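Chapter 7
Sharing Goods Within the Household

Learning aims

By the end of this chapter, students should be able to:
explain the difference between owning a good and having the use of it;
describe the main ways in which households settle who may use shared goods, and when;
comment on the strengths and limits of diary studies as a source of evidence.

7.1 Introduction

The earlier chapters treated the household as a single buyer. It had one income, one set of wants and one budget, and it chose between goods in much the same way as a person living alone. This is a useful starting point, and for many questions about prices and total spending it is good enough. It tells us very little, however, about what happens to goods once they have been brought home.

Most of the goods in a home are used by more than one person. A cooker, a sofa, a car or a television is usually bought once and then used many times, by different members of the household and for different purposes. Some can be used by several people together. Others can be used by only one person at a time, and any use by one member delays or prevents use by another. In this chapter the first group are called joint goods and the second group are called turn goods. The same item may belong to both groups. A television can be watched by the whole family, but it can show only one programme at a time, so that the watching is joint while the choice of programme has to be taken in turns or agreed.

7.2 Ownership and use

In law, a household good normally belongs to the person who paid for it or to whom it was given. In daily life this is often a poor guide to who uses it. The Bestton household study, which forms the main source for this chapter, asked 539 households to keep a diary of the use of selected goods over a period of 2 weeks in May. Members aged 16 or over each kept a separate diary, and the diaries were compared afterwards.

The comparison showed that members of the same household often gave different accounts of who a good belonged to, while agreeing closely on who had used it and for how long. Older couples were more likely to describe goods as belonging to both partners, whoever had paid. Adult children living with their parents tended to draw a clear line between their own goods and those of the house, and kept to this line even for items of small value.

7.3 Rules, habits and bargaining

Households settle the use of turn goods in several ways. Some have stated rules, such as a fixed hour for the bath or a rota for the car. More commonly there are habits which have never been spoken aloud. A certain chair is left free in the evening; one member chooses what is watched before supper and another chooses afterwards. Where neither rules nor habits apply, members must bargain.

Bargaining within the home differs from bargaining in a market in one important respect: the parties will meet again the next day. A member who gives way on one occasion may expect to be favoured on another, and this expectation is seldom given a price. Section 7.5 considers a simple model of such exchanges, and section 7.6 applies it to the Skarkine diaries, which cover shared student houses and provide a useful contrast with the family homes of Bestton.

7.4 Using the evidence

Diaries record what people choose to write down. Short or routine uses of a good are easily left out, and members may be unwilling to record disagreements that others in the house will read. Students should bear these points in mind when working through the tables that follow.

Questions for discussion

Name three turn goods in a home known to you. How is their use settled?
Why might two members of one household disagree about who owns a good?
Would you expect a written rota to last longer in a family home or in a shared student house? Give your reasons. 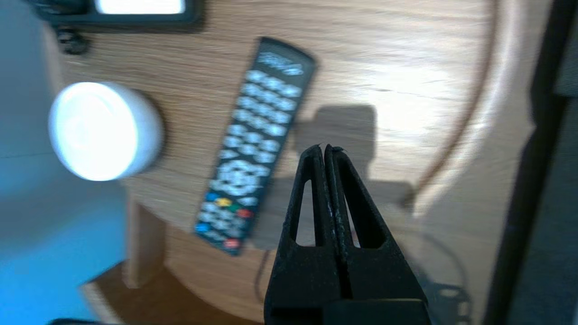
Thomas Santoro
Senior Lecturer in Household Economics

The author teaches the second-year course on which this chapter is based. Further reading is listed at the end of section 7.6.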